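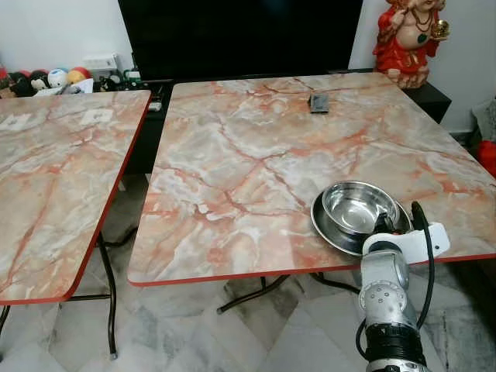

The folding tables, with a bowl and plate out ready.

I have been meaning to write up how I clean the kettle for ages, and after my neighbour Tiina Saarinen came round in February and asked why my tea didn't have bits floating in it, I thought I had better get on with it!

We live in a very hard water area (chalk hills on every side, lovely for walking, dreadful for kettles) and by the end of a month the bottom of ours looks like the inside of a cave. I used to buy sachets from the hardware shop, and they did work, but they smelt peculiar and I always ran out at the wrong moment. Then my old friend Ildikó Kelemen told me to try citric acid, the sort sold for making elderflower cordial, and I've never gone back. A 200 g tub lasts me the best part of a year, even with the shower head to do as well. 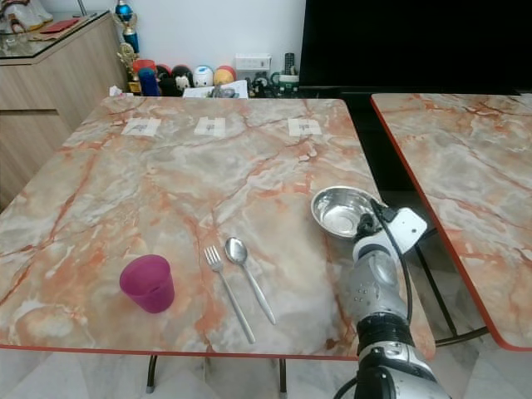

What I do

Fill the kettle halfway with cold water and bring it to the boil, then switch it off at the wall. Let it stand for a minute and add a level tablespoon of citric acid, slowly, as it does fizz up and can give you quite a start. Leave the lid open and go and do something else. I usually ring my sister, which takes care of twenty minutes and often a good deal more.

Pour it all away, rinse twice, then boil a full kettle of fresh water and throw that out too. If there's still a stubborn ring round the bottom, go again with half the amount. Please don't scrape at it with a knife, as I did with my first one (a wedding present, too, and I still feel bad about it). 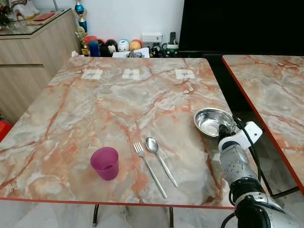
A word about vinegar

Plenty of people swear by it, and my brother-in-law Reece will hear of nothing else. It does shift the scale, I'll give him that, but I find the taste hangs about for days, and a cup of tea at his house is rather like drinking a chip supper. Whichever you choose, don't mix either of them with bleach.

Next time I'll have a go at the washing machine drawer, which I have been putting off since before Christmas.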